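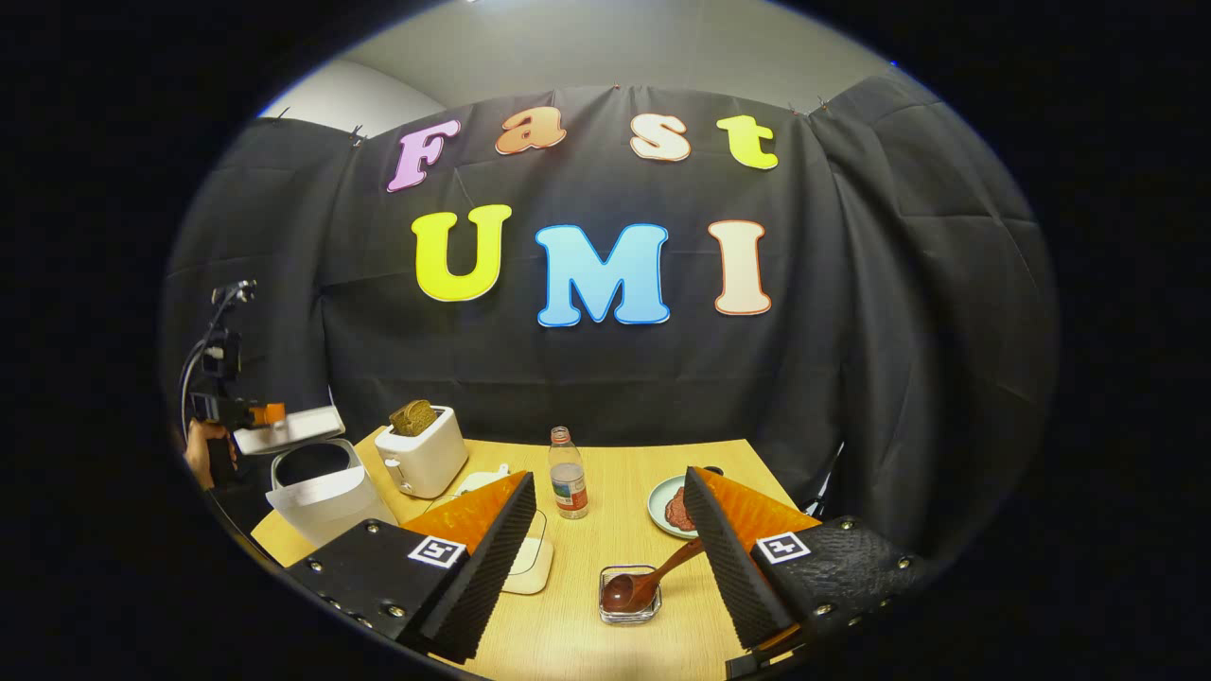 Pondeck Backdrop Cloth, black

Item group: Display and stage textiles
Maker: Mirex
Price: 1299 kr per cloth, VAT included
Stock: Kotholm warehouse and shop counter

A heavy black cotton cloth for hanging behind a table, a stall, a puppet stage or a school display. It is sold as a finished piece with hemmed sides and needs no frame of its own. Most people hang it from clips on a line or a rail, and pin lettering or pictures straight on to the front.

The Pondeck has been in our range longer than any other backdrop. The weave was changed when Mirex moved production to a wider loom, and cloths from before that have a seam down the middle. The current version is one piece. If you are matching an older cloth, please read the section on colour before you order.

Material

Cotton, brushed on the front and plain on the back. The weight is 400 grams per square metre, which puts it between a curtain lining and a proper stage drape. It hangs well without a weight in the hem on anything up to door height. Taller than that, we suggest threading the chain sold with the Pondeck accessories through the bottom hem, which is left open at both ends.

The brushed side reflects very little light. It is the side to turn towards the audience. The plain side is slightly greyer and is easier to keep clean, so some customers use it outwards at food markets.

Cotton picks up fluff. A damp rubber glove wiped downwards takes off most of it, and works better than a sticky roller on the brushed side.

Hanging

The top hem has a cotton tape sewn inside it. Clips should bite on the tape and not on the single layer below, or the cloth will sag between them and the edge may stretch over time. Put one clip at each end first, then one in the middle, then fill in the gaps. For a flat finish, use more clips and pull the cloth tight sideways. For folds, use fewer and let it drop.

There are no eyelets. Mirex can fit them to order, but a cloth with eyelets can't be returned.

We do not recommend nails or staples. Drawing pins are fine in a wooden rail if they go through the tape.

Creases

The cloth is posted folded, so it will have creases when you unpack it. They drop out slowly if it is left hanging. A steamer is quicker. An iron can be used on the plain side at the cotton setting, but keep it off the brushed side, where it leaves shiny marks that show up badly under a lamp. If you put the cloth up often, keep it rolled on a cardboard tube between uses - carpet shops will usually give you one.

Pinning letters and pictures

Card, felt and foam letters can all be pinned to the front. Ordinary dressmaking pins leave no mark that we have been able to find after washing. Safety pins are better for anything heavy, fastened from the back through a tab of tape.

Pale and bright colours read best on black. Dark red, brown and navy are hard to make out from across a room, even with an outline. Set out your letters on the floor before you pin them, and start with the middle letter of each row if you want the row centred. Hook-and-loop dots will hold on the brushed side for a day or so, but they pull the surface up when removed and leave a rough patch.

Do not use spray glue.

Washing and storage

Machine wash at 60 degrees on its own or with other black cotton. The first wash gives off a fair amount of dye. Mirex pre-shrinks the cloth, but allow for a small loss in height at the first wash all the same. Line dry. Tumble drying is not forbidden, but it makes the cloth pill and takes some of the depth out of the black.

The cloth must be completely dry before it is rolled. Mildew on black cotton is grey, has a smell, and does not wash out.

Fire treatment

The standard Pondeck is untreated and should not be used where the venue asks for flame-retardant textiles. Ask the venue before you buy. A treated version is made to order at a higher price and comes with a certificate from Mirex. The treatment is lost in washing, so that version must be brushed or vacuumed only.

Colour

Black varies from one dye lot to the next. The difference is small, but two cloths from different lots hung side by side can be told apart in daylight. The lot number is printed on the label in the lower left corner. If you need several cloths for one wall, order them together and write "same lot" in the comment box. We can't promise a match with a cloth you already own, though you are welcome to send us a snippet from the inside of the hem and we will compare it.

Delivery and returns

Cloths in stock are sent from Kotholm by De Haan, who deliver to the door on the mainland and to a collection point on the islands. Treated cloths and cloths with eyelets are made after the order comes in and take longer. We will write to you with a date.

Unused cloths can be returned within 30 days. Unfolding it to look is fine. Pinned, washed or cut counts as used.

Accessories

Pondeck hem chain, sold by the metre
Pondeck spring clips, black or plain steel
Storage tube with end caps (collection from Kotholm only)
Mirex repair tape, black, iron-on, for the plain side

Questions about this product

Kolbrún Juhl answers questions about textiles and made-to-order work. Steinar Vigfúsdóttir handles deliveries, returns and invoices for schools and clubs. Both can be reached through the contact form. Please give the lot number if your question is about a cloth you have already bought.

Page last revised May 18, 2022.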